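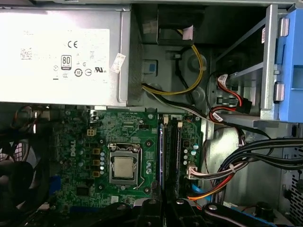
An open desktop computer, with the power supply at the top and the motherboard below it.

The case for open scoring in regional MMA

Regional mixed martial arts in this country still keeps its scores secret until the end of the bout. Three judges mark each round on a slip, the slips go to the table, and the fighters, the corners and the crowd hear the totals when it is too late to use them. I think the scores should be read out after every round, and I think small promotions should go first.

The Helska shows are a useful place to begin, as they publish their cards in full. Over four seasons at Stoltbridge and Flurkivthorpe they put on 175 bouts, and the judges completed slips for 334 rounds. The 10-9 round accounts for nearly all of them. That matters for a three-round fight. With so little spread in the marks, a fighter who has lost the first two rounds on all three cards needs a finish or a very lopsided third. A fighter who wrongly believes it is one round each will often fight the third at a safe range and lose.

The usual objection is that a fighter who knows he is two rounds up will run. Some will. The rules already have an answer in the timidity foul, which regional referees seldom call. A fighter who is plainly avoiding contact should be warned once and then lose a point, and the loss should be announced like any other score. It should also be remembered that corners guess now. A coach who guesses correctly can tell his fighter to coast under the present system, so secrecy protects us only from the coaches who read rounds well.

The second objection concerns the judges. Reading out a split after round one, the argument goes, exposes them to the crowd for the rest of the bout.

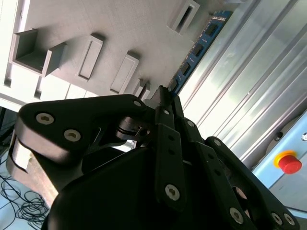

I take this more seriously. The April show at Stoltbridge drew 2,247 people, and the judges' chairs were within reach of the front row. The remedy is to announce the three scores without saying which judge gave which, then publish the named cards the following morning. Seating the judges behind the barrier would help as well, and should be done whatever happens to the scoring.

There is a practical point about timing. The rest period is one minute. Slips have to be collected, checked and passed to the announcer within it, and the corner has to hear the result with enough time left to say something useful. Thirty seconds is a fair target. If the table misses it, the score should be held until the next break, never read over the start of a round.

I would not use it for title bouts in the first season. Five-round fights produce more combinations and more arithmetic, and the table staff should get used to the shorter format first. Undercard bouts at Flurkivthorpe would be enough for a trial, with the timidity calls logged and compared against the previous season's.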